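Jan 6, 2025

**Talline two-handed counter robot, on hire from Rirora: four weeks in**

I'd been putting off writing this until we'd had a proper go with it, and now that the Christmas rush is behind us I've run out of excuses! We took the Talline on a monthly hire (416 a month, plus a one-off 300 for delivery and setting up) to help with drinks at our garden centre café, and I have to say I've grown rather fond of it.

Setting up took most of a day. The chap from Rirora was patience itself, and he was quite right to insist on a plain white table with nothing else on it but the dispensers and their drip trays. We had hoped to squeeze it in beside the cakes, but it does want its elbow room.

What won me over is the hands. We tried a Fomance the year before, with a simple pincer, and it never got on with handles of any sort. The Talline has proper fingers, and once you've taught it a lever (27 goes for our first one, fewer for the second) it seems to remember it from one day to the next. You do the teaching yourself, which I found good fun, though my other half lost patience by lunchtime.

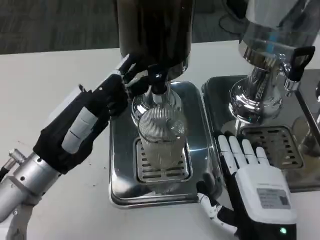 It is slow, mind. A pot of tea takes it about twice as long as it takes me, and on a busy Saturday I simply step in and do it myself. I'd also like a shorter manual and a quieter start-up, and the spare gloves are dear for what they are. The Lencho support line, which comes with the hire, has been lovely both times I've rung.

Would I buy one? At 4000 for the used model they've offered us, I'm sorely tempted, but we've agreed to keep hiring until Easter and see how it copes with the coach parties.

Four stars from me, and a fifth if they sort out that manual.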